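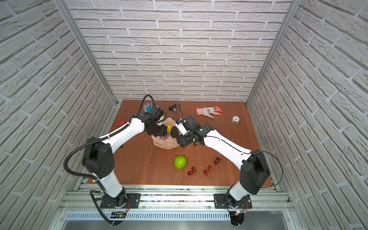 Is the Lurnard cookbook fair worth the drive if you only collect old community cookbooks? I'd say go, but get there by nine, when the church and school spiral-bounds are still in their boxes.

I went in November and came home with 53 of them (my shelves are groaning!). Wilson Sotelo had a whole table of canning booklets, and Nia Lloyd let me page through a Somogyi baking book I've wanted for years – way out of my budget at $300, sadly. Lunch was bean soup from the stand by the door, and I went back for seconds. Parking is on the grass, so wear boots.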